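FOR IMMEDIATE RELEASE
5/29/18

Hevari opens a mending counter in Wiltarow, and would like your holey jumpers

Hevari, the knitwear and household linen shop on the Wiltarow high street, has opened a permanent mending counter at the back of its ground floor, in the corner that used to hold the reduced hats. Customers may now bring in tired knitwear, sheets, pillowcases, blankets and tea towels, whether or not they were bought at Hevari, and collect them again in a state fit to be seen.

The counter follows a trial that began in February, when the shop put up a small handwritten sign offering to darn things. The sign was meant to stay up for a fortnight. It was still there at Easter, by which time the stockroom had filled with other people's cardigans and the staff kettle had been moved twice to make room.

In all, 3,000 items have passed through the shop's hands during the trial. The most common complaint was the elbow. The second most common was the moth, an animal with expensive tastes and no interest whatever in acrylic. After that came cuffs, pockets torn by keys, fitted sheets that had lost the will to stay fitted, and a long list of garments described on the ticket as "shrunk, can anything be done". The answer to that last one is usually no, though Hevari has been known to suggest a smaller relative.

"We sell jumpers, so telling people to keep the one they've got did cause some discussion upstairs," said a spokesperson for Hevari. "But they were going to keep it anyway. They just weren't going to wear it outside."

What the counter will do

Simple darns on plain knitting start at £4, and most are ready within the week. Re-footing a sock costs the same, and the shop asks only that the sock be washed first. It asks this quite firmly.

Larger jobs, such as a new ribbed cuff or a replaced collar, are priced at £15. Worn sheets can be turned sides to middle, the old household trick of cutting a sheet down its thin centre and joining the good outer edges together, for £18. The result has a seam down the middle and many more years in it. Anyone who grew up sleeping on such a sheet will remember the seam, and is invited to pass the experience on to their children.

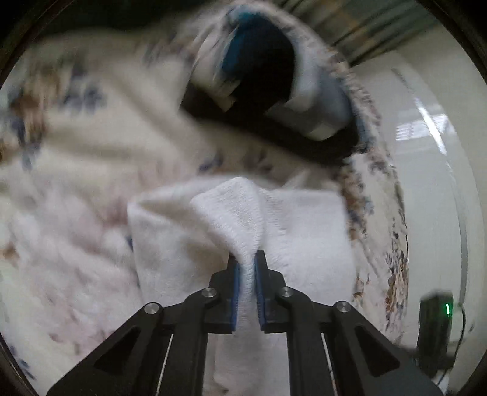
Visible mending is offered at the same prices as the invisible sort, which has puzzled some older customers, who spent decades trying to hide their darns and now find their grandchildren asking for them in orange. The counter stocks a wall of darning wool for the purpose. Those who want a perfect match should bring the garment in by daylight, as the shop's own lighting has a habit of turning navy into black until the moment you leave.

The counter will not take on curtains, wedding dresses, anything leather, or anything needed by tomorrow. It will look at zips but makes no promises. Stains are a matter between the customer and their conscience.

Learning to do it yourself

For those who would sooner not hand their knitwear to a stranger, Hevari will also run evening classes in the room above the shop. The first course covers darning, Swiss darning (which is embroidery pretending to be knitting), patching and the care of household linen. Places are limited by the number of chairs. Tea is included, and biscuits will be kept well away from the wool.

Beginners should bring one item they are willing to ruin and one they would like to save. Experience from the trial suggests that these sometimes change places in the course of the evening. Needles, thread and a darning mushroom will be lent on the night.

A second course, on washing woollens without regret, will follow later in the year if there is demand. Judging from the "shrunk" tickets, there ought to be.

Wool and thread

Darning wool for the counter is supplied by Fedoruk, the mill that already spins yarn for Hevari's own jumpers. Fedoruk has agreed to sell the shop its odd lengths and end-of-run cones, the sort of thing that used to sit on a shelf at the mill waiting for somebody to have an idea. Cotton thread and tape for the linen repairs come from Clisico, whose sales office was surprised to receive an order for sheet tape and rang back to check.

"We hadn't shipped that width in years and had to go and find out whether we still made it," said a spokesperson for Clisico. "We do, as it happens, in white."

Opening hours

The mending counter keeps the same hours as the shop, with a pause at lunch, when the person doing the mending is having lunch. Items can be left at the front till at any time the shop is open. Every piece is given a numbered ticket, and customers are asked to hang on to theirs, as "the grey one" narrows things down less than people hope.

Finished work will be kept for three months. After that Hevari will write a polite letter, then a less polite postcard, and then the item will go on the rail by the door to be sold in aid of the Wiltarow lunch club. The rail currently holds a pair of bed socks and a very large tank top. Their owners know who they are.

ENDS

Notes to editors

Hevari sells knitwear, blankets and bed linen from a single shop in Wiltarow. It has no plans for a second.

Samples of mended and unmended work can be viewed at the counter by arrangement. Journalists are welcome to bring a jumper, and will be charged the usual price.

Press enquiries should be made in person or by telephone to the shop, marked for the attention of the mending counter.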